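3.2 Sorting station and part sets

The sorting station was the same for every part set. Two white table sections were pushed together to give one flat surface, and a stainless steel tray was placed over the middle of the seam. Parts were laid out in the tray and sorted into four yellow bins, two on each side. Each bin stood for one class of part. We used open bins because Sengar and Shukla had found in March that lids slowed the work and made errors harder to spot later.

The tray was lined with a sheet of white paper. Bare steel reflects the overhead lights, and thin leads are easily lost against it -- black ones less so than gray. The paper was changed whenever it became creased or marked. We kept the parts apart from one another when laying them out, so that a wrong choice could not be blamed on tangled leads.

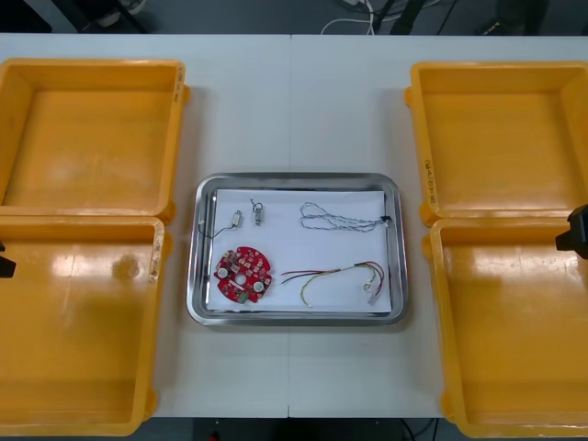 Parts came from a mixed lot of 572 pieces of small electronic scrap supplied by Gomness. Anju Garg and Lindiwe Sithole went through the lot by hand and removed anything with a cracked housing or an exposed battery. The rest was grouped into 25 part sets. Most sets held circuit boards, wire and small components together, as these are the kinds of pieces that turn up mixed in repair shop waste.

Wire gave the most trouble when the classes were drawn up. A twisted pair with a connector and a loose bundle of colored strands are both wire, but a repair shop would keep the first and might strip the second. After some discussion we treated them as separate classes. Parts with leads attached were classed by the body of the part, however long the lead was. Circuit boards were kept as one class regardless of shape or color.

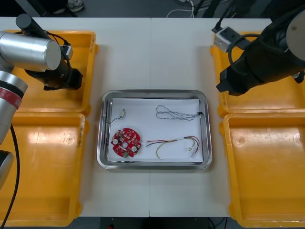

Figure 4. Four parts on the paper-lined tray: a round red circuit board, a small silver cylindrical component with a black lead, a twisted pair of gray and white wires, and a bundle of colored wires.

Of the 25 part sets, 18 were used in the main comparison. The others were kept for practice and are not included in the results. The class list was fixed before the main comparison began, and Gobnait Mac Suibhne checked each set against it.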